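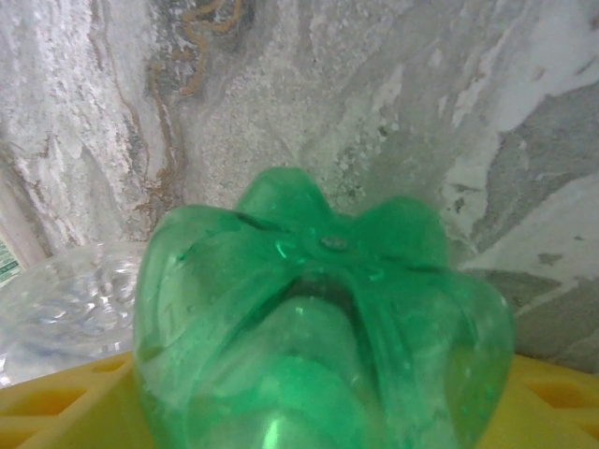 Calling anyone in Jellport with a bit of patience and a recycling habit! I'm looking for people to join Traseck, a small bottle sorting project starting in June. We sort drinks bottles by colour and keep the caps separate. A green one with that lobed, flowery base is easy to place, and I promise you'll get fond of them.

Sessions last 4 hours and there are 21 places. No experience needed, just say if you've sorted before. 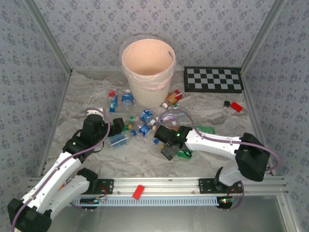 Posted by the Traseck organiser, 7 May 2021

So, what would you be doing? Mostly picking bottles out of a muddle, taking off any caps still on and putting like with like. We chat, we have tea, we argue over whether pale blue counts as clear (it doesn't).

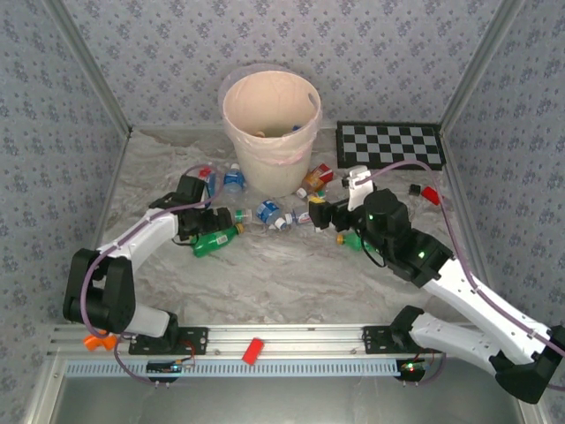 Bottles to sort, and the lined bin at the back

You'll need to be over 18 and able to get to the Cartwright building, Gornov Road, under your own steam. I can pay bus fares and there's lunch on full days.
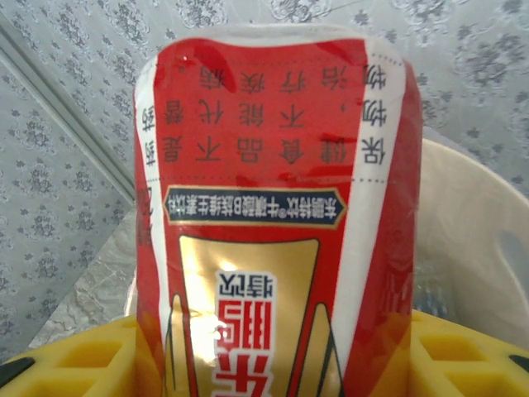 Labels are the other half of the job, and I'd love to hear from anyone who reads more than one language. Plenty of ours aren't in English. The red and gold energy drink is in Chinese, health warning and all, and it's harder still when the thing is upside down! Send me a few lines about yourself and which days suit you.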